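README for winum-walk-faults, version 2

Hi, and thanks for downloading this. It's the fault set from the Winum walking and floor-care sessions, the one I kept promising to clean up. I recorded it, I labeled it, and most of the mistakes in it are mine. If you only want walks where everything went fine, grab winum-walk-base instead and skip this folder.
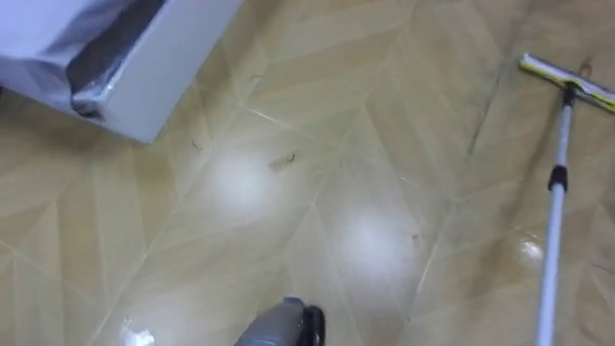
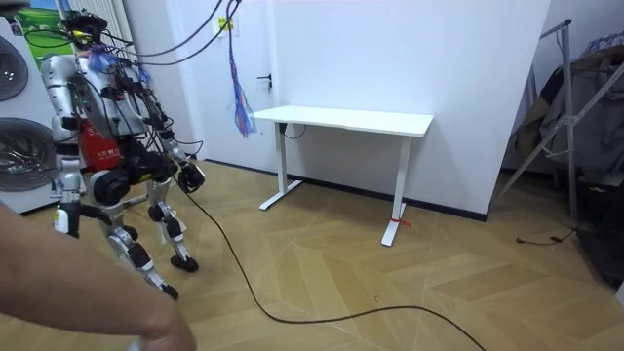
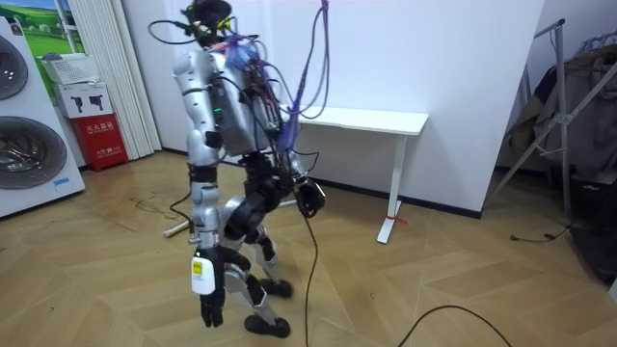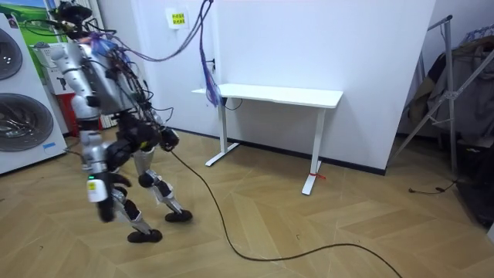 Photos: Winum project, laundry room sessions. Free to reuse with credit.

What went wrong

Short version: the robot kept losing its left ankle. Longer version: the ankle controller would stop answering for a moment, the balance code would keep using the last angle it had heard, and the whole machine would start leaning on a foot that wasn't where it thought it was. Sometimes it caught itself on the next step. Sometimes the tether did the catching, and I am very fond of that tether now!

I spent an embarrassing amount of time blaming the floor. The gloss on it throws bright spots all over the head camera, and part of the floor-care work means water on the tiles, so "it slipped" sounded like a perfectly good answer. I even wrote it in the first release notes. Then I lined up the joint logs with the video and the dropout came before the foot moved in almost every case. Sorry to anyone who trained a slip detector on version 1 (please retrain it).

The cause was a connector on the Leka bus board. When the hip swung far enough, the harness pulled on it and the contact opened. We had added extra wiring on the outside of the body for debugging, and that made the pull worse. So yes, the debugging cables were helping to cause the bug I was debugging.

What's in the folder

There are 2,055 clips in total. Of those, 1,302 have no fault and are there so you have something to compare against, and 799 of those clean ones also come with head camera video. Everything else has at least one dropout. I've marked 132 clips as "hard", meaning the tether took real weight before the stop kicked in.

clips/ – fixed camera video, plus head camera video where we have it
joints/ – joint angles and motor current
bus/ – raw messages from the Leka board
labels.csv – one line per clip, with fault start, fault end and my comment

The comments in labels.csv were typed late in the day and some are a bit rude about the ankle. I left them in.

Fault labels

drop_short: the ankle went silent and came back before the next step.
drop_long: still silent when the next step began.
tether_load: the load cell on the tether went over the limit.
estop: somebody hit the button. These are worth watching, the human reaction is slower than you'd hope.

Things to watch out for

Clip numbers are not in time order. I sorted them by fault type once and never put them back.

The clocks on the fixed cameras drift a little against the joint logs. Use the sync column in labels.csv, not the file times. I lost a whole weekend to this.

The bus logs from the first sessions have a gap after each estop, where the logger was restarting. Don't read that gap as a dropout. Version 1 did, and it made the ankle look even worse than it was.

If you're running the same hardware

Please check the strain relief on the harness before you walk the thing. Swing each hip by hand through its full range with the power off and watch whether any plug moves. Ours did, very slightly, and I'd looked right past it more than once. We now clamp the harness on both sides of the joint and leave a loop of slack in between.

Also change what the controller does with old readings. Ours now throws out an ankle angle once it gets stale and goes into a slow crouch – not pretty, but nothing snaps. And keep people's hands away from the legs while it's walking. We had a close one with a forearm near the knee, no injury, and after that I put a tape line around the walking area.

Changes

v2: slip labels removed, dropouts relabeled by hand, estop gaps masked, sync column added.
v1: first release, 19 August 2019. Please don't use it.

The loader script is called read_winum.py and needs the Tastama reader package installed first. If a clip won't open, check that the bus file came down complete, they're big and the server likes to quit halfway. Bug reports go in the issue tracker, with the clip number please.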